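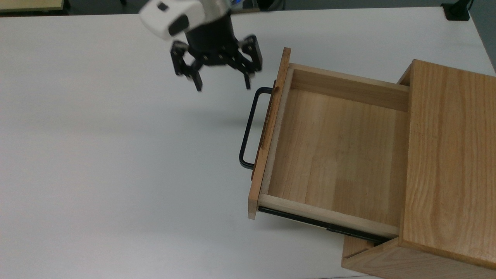 Podcast app keeps re-downloading old episodes on my Android tablet

Search questions, tags or users

Hi all, I'm hoping someone has seen this before I lose the plot. I've been using Kestatier for my podcasts since July and loved it, but after the last update it's started pulling down every old episode of everything I subscribe to. I woke up to 896 downloads in the queue and a warning that storage was nearly full!

I've got auto-download set to "newest only" for all 33 shows (I went through them one by one, very relaxing evening). I've cleared the cache and restarted the tablet. The queue empties, then fills again as soon as I'm on wi-fi. I'd rather not reinstall — my listening history only lives in the app as far as I know. Is there a setting I've missed?

Antigoni Nikolaidis
25 October 2021 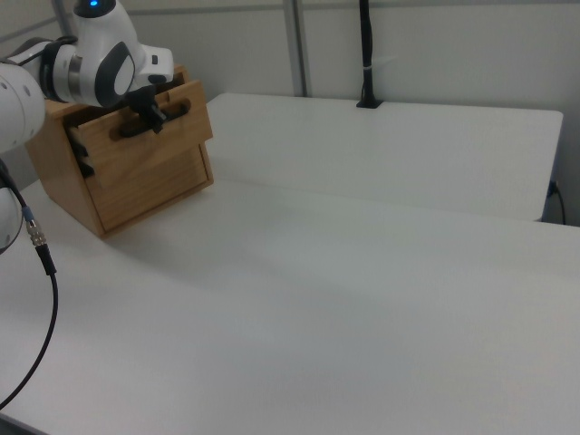

Chrysoula Gkikas

Mine did exactly the same, what a pain. The update adds a second auto-download switch under Settings > Library > Sync, and it overrides whatever you've picked for each show. Turn that off first, then clear the queue, in that order or it fills straight back up.

Your history is safe if you export it. Go to Library > Backup and save the file somewhere other than the tablet's own app folder, as that gets wiped when you uninstall. I've brought mine back twice that way and my favourites came across too, although the playback speeds didn't. Backups can hold up to 3,000 episodes, so you should be right.

Dokow

just use Cernaris, way better and no ads. had zero problems with it

Antigoni Nikolaidis

Found it, thanks Chrysoula! The Sync switch was on and I'd never have looked there. Queue's been empty since lunch. Backup's done as well — 1,690 episodes in the history, which says a bit too much about my commute.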